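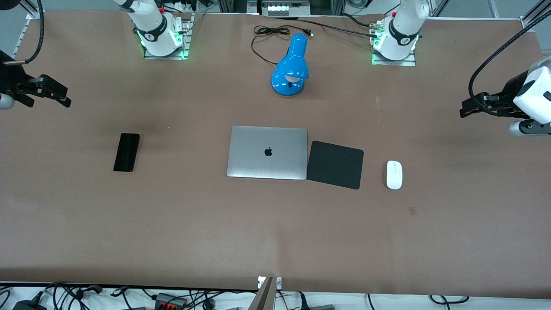 Figure 2. A work surface covered with light brown paper.

3.2 What people do with wrapping paper

I went into this part of the study expecting to write a paragraph and ended up with a whole notebook. We asked every household on the Trestura list how they stored, reused or threw out plain paper, and 99 of them wrote back (more than I'd dared hope for!). Most keep a stack of it somewhere — under a bed, behind the fridge, in the trunk of the car.

Plain brown paper was the clear favorite. People told me they line drawers with it, cut sewing patterns from it and roll it out over the table before the kids start painting. One woman in Grarkau still has sheets that came around her wedding dishes, and she irons them. I loved that letter, and I've quoted it at length in the appendix.

Printed gift paper got a much colder reception. Janetti, the smaller of our two towns, has a shop that takes it back for packing, but hardly anyone there mentioned using it. I had guessed the walk uphill was to blame, and then the replies from right next door to the shop looked just the same. So I dropped that idea and went back to the letters, sorting them by the age of the writer, and those groupings are the ones I use in Section 3.3.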